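Snack Counter Layout for a Small Study Lounge
Final Project Report, Retail and Service Space Planning
Submitted 18 Dec 2020

1. Purpose

The Hopkin study lounge sells packaged snacks, bottled drinks and a short list of wrapped bakery items from one tabletop. The table was set up two years ago with whatever displays were on hand, and the layout has not been revised. The purpose of this project was to propose a layout that keeps every product type visible, leaves a clear area for handing over an order, and can be restocked from the front without moving a display.

The project did not cover pricing, supplier choice or refrigeration. Items that need to be kept cold are stored in the Hopkin kitchen and brought out in small quantities. That practice was taken as fixed.

2. Constraints

The following were given at the start of the project:

The table stays where it is. It may not be widened or extended.
No display may be screwed or glued to the tabletop.
The total budget for new display pieces is 50 dollars.
Displays must be washable in the kitchen sink.
Chocolate and cookies must be kept apart from bakery items, so that allergen cards can be placed by group.

The budget ruled out the modular counter system sold by Feltel, which was the first option reviewed. A single base unit would have used the full amount. Clenow offers a lower-priced line of clear acrylic stands and racks, and these were used for the packaged goods and the bottles. Trays and baskets came from existing stock.

3. Method

3.1 Sales record

Sales slips for part of the fall term were sorted by product group. The sample was 600 slips. Each slip was entered once under its main item. Slips with more than one item were entered under the item of highest price.

3.2 Reach and visibility

Each display was placed on the table and checked from the customer side and from the staff side. A product was marked as visible if its name or contents could be identified without leaning. A product was marked as reachable if it could be picked up without touching any other product. Products that failed either test were moved and checked again.

3.3 Layout trials

Two layouts were tested on the table. Layout A grouped all displays along the back edge and left the front clear. Layout B used the back for tall displays only and placed the low pieces, such as trays and baskets, in the middle. Each layout was used for 10 practice orders drawn from the sales record.

4. Display pieces

4.1 Tiered stand

The tiered stand is used for chocolate bars and boxed goods. Clear acrylic was preferred to the painted wood stand already in the lounge. The wood stand hides the lower part of any box placed behind a step. With acrylic, the printing on the side of a box remains partly readable through the step in front of it. The drawback is that the edges are hard to see against a plain surface, and staff caught their sleeves on the corners during setup.

Small boxes tend to be laid flat on the stand, which hides their front face. It is recommended that boxes be stood upright where the step is deep enough, with the product name facing the customer.

4.2 Bottle rack

The bottle rack has two levels. Bottles on the lower level do not hide the labels of those behind. It is the tallest loaded piece on the table and should be kept toward the back. Lifting it while loaded is not recommended.

4.3 Serving tray

A plain cream tray with rounded corners is used for the current order. It has a low rim and does not block the view of other displays. Only one tray should be out at a time. In the trials, a second tray was used as extra storage within a few minutes and stopped being available for orders.

4.4 Bakery rack

Wrapped pastries are held on a white wire rack. Wire was kept for this group because crumbs and loose labels fall through and can be wiped up in one pass. The rack goes in a back corner, away from the chocolate.

4.5 Basket

A round woven basket is kept for customer returns and for items waiting to be put back. An Evitz plastic bin was tested for the same use. It was easier to wash but had a wider base, and it took space needed for the tray. The basket fails the sink-washing rule in Section 2 and should be lined with a removable cloth.

5. Results

Of the slips in the sample, 71 were for wrapped sandwiches. This was a smaller share than expected. Staff had described sandwiches as the main product and had asked for a display dedicated to them. On the basis of the record, no such display is proposed. Sandwiches are to be brought from the kitchen and placed directly on the tray.

Layout A met the visibility test for all groups but failed on reach. The displays along the back edge were too close together, and boxes at the end of the tiered stand could not be picked up without touching the next display.

Layout B met both tests after one change. The tiered stand was turned so that its steps ran on a diagonal to the table edge. This opened a hand-width gap beside it and also made the side panels of the boxes easier to read. The tray position in the middle of the table worked for all practice orders.

One problem was not solved. When the basket and the tray are both in the middle, there is no free space for a payment card reader. The reader is now held by hand.

6. Recommendations

Adopt Layout B.
Keep the bottle rack behind the tray.
Place allergen cards at the tiered stand and at the bakery rack.
Line the basket and wash the liner at closing.
Repeat the sales count in spring before buying any further displays.

7. Display record

Tiered stand with chocolate and boxed goods; bottle rack, tray and basket.

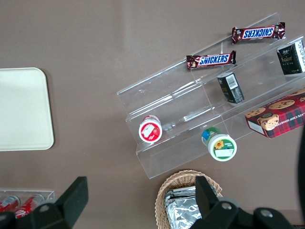
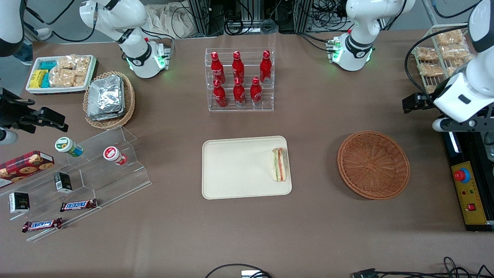 8. Review question

Why was the tiered stand turned on a diagonal instead of being set parallel to the table edge?

Turning the stand left a gap beside it wide enough for a hand, so boxes at the end could be taken without touching the next display. It also made the side panels easier to read. The cost is a small triangle of unused surface behind the stand, which was accepted.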